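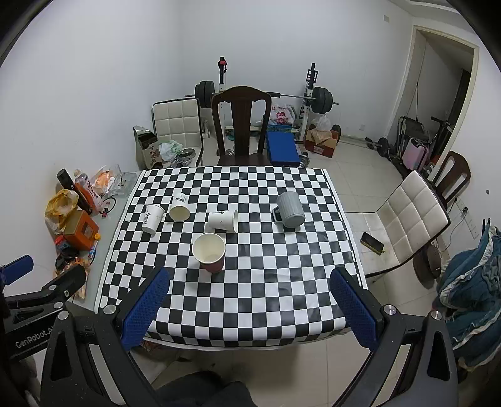 Kitchen Chain Winex Cuts Prices on Stockpots and Bakeware

August 7, 2020

Winex has marked down most of its stovetop and oven lines for the rest of the month, with the biggest cuts on stockpots, sheet pans and the two larger Dutch ovens. The sale prices are already up on the store's website and apply in its 11 shops as well.

The deepest discount is on the Gerix stockpot with a glass lid. It can be bought alone or as part of a set with a steamer insert and a pasta basket. The set has been sold out online since late spring and came back into stock this week. Winex says it has 361 of the sets at its warehouse and does not expect another delivery before November.

Shoppers who want the set should order it online. The shops are carrying the stockpot by itself, and the insert and basket can't be bought separately during the sale. A lid that is damaged in shipping can be replaced without sending back the whole pot, but the claim has to be made through the order page with a photo of the damage.

Didier Boyer, who buys cookware for the chain, said the sale was moved up from the fall.

"We usually run this one when people start thinking about holiday cooking," Boyer said. "This year they were already baking bread in April. We sold through loaf pans at a rate I have not seen before, and customers kept asking for the bigger pots."

Boyer said the stockpots are the same model the chain sold last year at full price. The handles have been changed slightly and are now riveted in two places on each side. The base works on gas, electric and induction stoves. The pots can go in the oven, but the glass lids should stay out of it.

Sterkska bakeware is also part of the sale. That covers the half-sheet and quarter-sheet pans, the loaf pans and the square cake pan. The muffin pans are not included, and neither is anything in the blue finish. Sheet pans are limited to five per customer, a rule Winex put in place earlier in the summer after some sizes ran out within hours. The limit applies to each size, so a customer can still mix half-sheet and quarter-sheet pans in one order.

The Sterkska pans are uncoated and should be washed by hand. They will darken with use, and the chain will not accept that as a reason for a return.

A smaller group of items from Ramasamy, the spice and grinder company, has been added at the checkout page. These include a hand grinder, a round spice tin with small inner cups and a long-handled tempering ladle. The ladle is on sale for the first time. Ramasamy items ship from a different warehouse and may arrive in a separate box, at no added cost.

Orders of two or more sale items ship free. Single items ship at the regular rate, or can be picked up at a shop. Pickup orders take about a day to be ready, and customers will get a text message with a time. At most locations the order is brought out to the parking lot. The two downtown shops have no parking of their own and are handing over orders at the front door.

Coupon codes can't be used with the sale prices. Store credit and gift cards can. Customers who paid full price for a sale item within the past two weeks can ask for the difference as store credit by bringing in the receipt or sending the order number to customer service. There will be no refunds to a card for earlier purchases.

Returns follow the usual policy. Unused cookware can be brought back within 30 days with its packaging. Cookware that has been on the stove can only be exchanged if it has a fault, and final clearance pieces, marked with a yellow sticker in the shops, can't be returned at all.

The sale runs through the end of the month or until items are gone. Winex is not taking back orders on the stockpot sets. A sign-up box on the product page will send an email when the next delivery comes in, at the regular price.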